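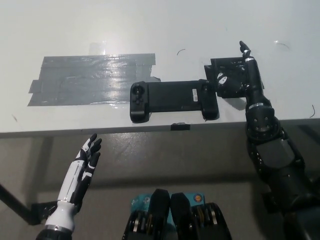
白いテーブルに、黒いコントローラーと灰色のテープ。

階段の夢について、長いスレッドを書きます。前から書くと約束していましたが、遅くなりました。日本語で書きますので、変な表現がありましたら教えてください。

最初に、私の立場です。私は占い師の資格を持っていません。夢の本を読むことと、自分の夢を書いておくことが好きな人です。ですから「この夢を見たら必ずこうなる」とは書きません。

夢のノートは、今日でほぼ200の夢になりました。その中に階段がたくさん出てきます。水の夢より多いと思います。子どものころは水の夢ばかりでしたので、自分でも少し驚いています。

まず、階段を上がる夢。多くの夢の本では、良い夢とされています。仕事が進む、認められる、目標に近づく、という意味です。Wulodmontの夢事典でも「上がる」の項目はとても明るいです。読んでいて気持ちがいいです。

でも、私のノートの上がる夢は、あまり明るくありません。足が重くて、一段がだんだん高くなって、最後は手も使って登ります。目が覚めると太ももが疲れているような気がします。

この「段が高くなる」夢について、Wulodmontには短い文だけがあります。「望みが自分の力より先に行っている時」。私はこの文が好きで、ノートの表紙の裏に写しました。

昔この夢を見た時、私は漢字の試験の申し込みをしたばかりでした。まだ読めない字がたくさんあるのに、上の級に申し込みました。望みが先に行っていました。はい。

次に、階段を下りる夢。こちらは意見が分かれます。古い本では運が落ちる、お金が減る、健康に注意、など怖いことが書いてあります。新しい本では、自分の心の深いところへ行く、と書いてあります。

私は、下りる時の気持ちを先に見たほうがよいと思います。静かに下りている夢と、急いで逃げて下りている夢は、同じ項目に入れないほうがいいです。

静かに下りる夢の例を書きます。祖母の家に似た家です。下りていくと、空気が台所のにおいになります。下には誰もいませんが、寂しくありません。この夢の朝は、いつもよく眠れたと感じます。

祖母の家は、本当は平屋でした。階段がありません。夢の中では一度も変だと思いませんでした。

地下へ下りる階段は、また別の項目になっていることが多いです。地下は、忘れた記憶、言わなかったこと、家族の古い話、などの意味です。電気がついているか、暗いかでも違うそうです。

暗い地下に下りる夢を見た方へ。すぐに悪い知らせと考えなくても大丈夫です。私の経験では、部屋の温度が低い夜に多いです。夢占いとしては少しつまらない答えで、すみません。

階段から落ちる夢。これは質問がいちばん多いです。落ちて、体がびくっとして、目が覚める。眠りに入る時に筋肉が動く現象があるそうですので、全部を象徴として読まなくてもいいと思います。

ただ、落ちる前に物語があった場合は、書いておく価値があります。誰かに押されたのか、自分で足を踏み外したのか、段がなかったのか。この違いは本の中でも大きいです。

押された夢は、信頼の問題。踏み外した夢は、不注意または急ぎすぎ。段がなかった夢は、準備されていると思った道が準備されていない時。これはWulodmontと、市場で買った古い小さい本と、両方に似た説明がありました。

古い小さい本には著者の名前がありません。表紙も取れています。でも階段の章だけとても詳しいです。書いた人は階段が好きだったのでしょうか。

誰かが押した場合、その人の顔を見ましたか。知っている人の顔でも、その人を疑わないでください。夢は顔をよく借ります。私の夢では、歯医者さんの顔をした郵便配達の人が出てきました。

らせん階段の夢。これは「同じ問題に戻るが、高さが違う」という説明が有名です。私もこの説明に賛成です。ぐるぐる回って進まないと感じても、窓の景色は変わっています。

窓がないらせん階段の場合はどうなりますか、と質問をもらいました。正直に言うと、わかりません。本にもありませんでした。もし見た方がいましたら、気持ちも一緒に教えてください。

Berwyn Goughさんから、灯台のらせん階段の夢を送っていただきました。許可をもらって書きます。上に着くと灯りがなくて、代わりにパン屋があったそうです。焼きたてのパンを買って、それで終わりです。

パンは多くの本で、生活の安定、分け合うこと、の意味です。灯台は導き。ですから「遠くに導きを探していたら、毎日の生活が見つかった」と読めます。Berwynさんの返事は「お腹がすいていました」でした。

エスカレーターは階段に入りますか。私は別にしています。自分の足で動かない乗り物なので、電車の夢に近いです。ただし、止まっているエスカレーターを歩いて上がる夢は、階段のページに書いています。

駅の階段の夢も多いですね。Zundeckに住んでいた時、駅の階段がとても長くて、毎朝走りました。引っ越して2年になりますが、夢の中ではまだ走っています。電車には間に合いません。

同じ場所が何度も夢に出る時、その場所で何が終わっていないかを考えてください、と本に書いてありました。考えました。図書館の本を一冊、返していませんでした。

返しました。それでも夢は来ます。

途中で止まっている階段の夢。上がっていくと、急に壁か空になります。計画の中断、または他の人の決めた限界、という意味が普通です。壁の場合は限界、空の場合は自由、と分ける本もあります。

私は空のほうを一度だけ見ました。怖いと書いてありますが、色のことを長く書いています。「オレンジ、でも朝」。自分の字なのに、今読むと意味がよくわかりません。朝の自分は言葉が少ないです。

そこで、ノートの書き方についても少し。起きたら、動く前に、まず動詞を書きます。上がる、落ちる、待つ、探す。名詞はあとでも思い出せますが、動詞は早く消えます。

その次に気持ちを一つ。たくさん書こうとすると、気持ちを作ってしまいます。私は「まあまあ」ばかり書いていた時期があります。まあまあの階段。まあまあの海。あまり役に立ちませんでした。

紙のノートがいいか、アプリがいいか。私はSornisというアプリを少し使って、紙に戻りました。検索は便利でした。でも朝に画面を見ると、メールも見てしまいます。メールを見ると夢は消えます。

誰かと一緒に階段を上がる夢。恋愛の本では結婚が近いと書いてあることがあります。私は姉と2人で上がる夢をよく見ますので、この説明は使いません。家族の場合は、責任を分ける意味だそうです。

姉が先に上がって、私を待たない夢もあります。これは象徴を調べなくてもわかります。子どもの時から、姉は歩くのが速いです。

階段で知らない人とすれ違う夢。その人が下りてきたなら、先に経験した人からの助言。上がってきたなら、あなたに助けを求めている人。このような説明が古い小さい本にあります。あいさつをしたかどうかも大切だそうです。

私の夢の人たちは、あまりあいさつをしません。日本語の夢では、時々「すみません」と言われます。狭い階段ですから、これは正しい日本語だと思います。

階段の材料も本によって意味が違います。石は長い努力、木は家庭、鉄は仕事、ガラスは人の目を気にすること。ガラスの階段を見た方は、最近、人前で話す予定がありませんか。私は発表の前の夜に見ました。

壊れた階段、板が抜けた階段。注意の夢とされますが、渡り方を見てください。飛び越えたなら、もう方法を知っている。引き返したなら、まだ待ってよい。どちらが良い、悪いは書いてありませんでした。

階段を掃除している夢。これは珍しいと思っていましたが、Dafisという喫茶店で話したら、隣の席の方も見たことがあると言いました。古い関係を整理する、客を迎える準備をする、という意味です。

その方の夢では、上から掃いても、下から掃いても、葉が同じところに戻ったそうです。秋の夢ですね、と言いましたら、見たのは12月だそうです。

段を数える夢について。数に意味を見つける人は多いです。私のノートには6という数が一度あります。本で調べたら「調和、家庭、健康」でした。その週は風邪をひきました。ですから数はあまり信じていません。

もし悪い意味の項目を読んで心配になったら、別の本を2冊開いてみてください。たいてい違うことが書いてあります。私はそれで安心するようになりました。

怖い夢が何日も続いて眠れない場合は、夢の本を閉じて、お医者さんに相談してください。これは真面目に書いています。

訂正です。らせん階段のところで「有名です」と書きましたが、私が読んだ本の範囲でのことです。全部の本を調べたわけではありません。

もう一つ訂正。最初のほうで「足が重くて」と書いた夢は、坂の夢とまざっているかもしれません。ノートを見直したら、その日のページに「坂？階段？」と書いてありました。

皆さんの階段の夢も、よかったら返信に書いてください。短くてもいいです。上がる、下りる、落ちる、だけでもうれしいです。名前を出してよいかどうかも、一緒にお願いします。

次はドアと鍵の夢を書く予定です。鍵が多すぎる夢を見た方を探しています。

Beca Prydderch
2018年9月25日

当サイトではCookieを使用しています。閲覧を続けると、Cookieの使用に同意したものとみなされます。［同意する］［設定を変更］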